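Home Projects Kitchen Storage Contact

Sorting and Refilling Clear Plastic Containers
Posted by Rosine Tanguy, Feb 1, 2020

Clear plastic containers with colored lids or caps collect fast in most kitchens. They hold up for years, but the plastic picks up smudges and fine scratches, and the ridged parts trap grease. Do them as a batch when the cupboard is due for a cleanout.

What you need
Dish soap
A soft bottle brush
An old toothbrush
2 lint-free towels
Masking tape and a pen

Step 1. Empty everything and match each container with its cap. Put aside any that are cracked.

Step 2. Wash in warm soapy water. Skip the scouring pad – it leaves marks that never come out. On containers with flat sides, work the brush along each edge.

Step 3. Scrub the ribs on the cap and any rings molded into the base with the toothbrush. Rinse until the water runs clear.

Orange cylindrical part and clear faceted container in the first picture.

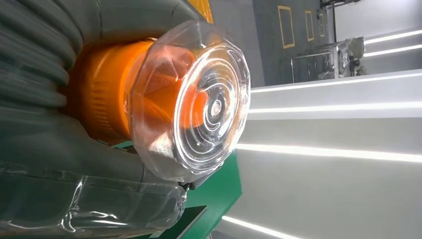
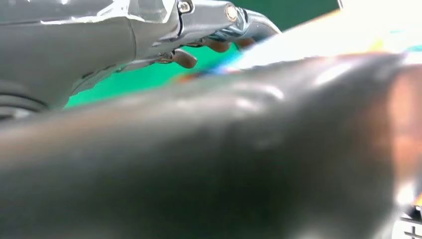
Step 4. Stand the containers upside down on a towel and leave them overnight. Caps go next to them, open side up. Dry the grooves with a corner of the second towel.

Step 5. Fill to just below the neck and wipe the rim before closing. Write the contents on tape and stick it to a flat side.

Sugar and rice keep well this way. I would leave flour in a wider tub, where a scoop fits.

Comments (2)

Florian Roussel: Does this work for jars that held curry powder? Mine still smell.

Rosine Tanguy: Soak them in water and baking soda first, then start at step 2.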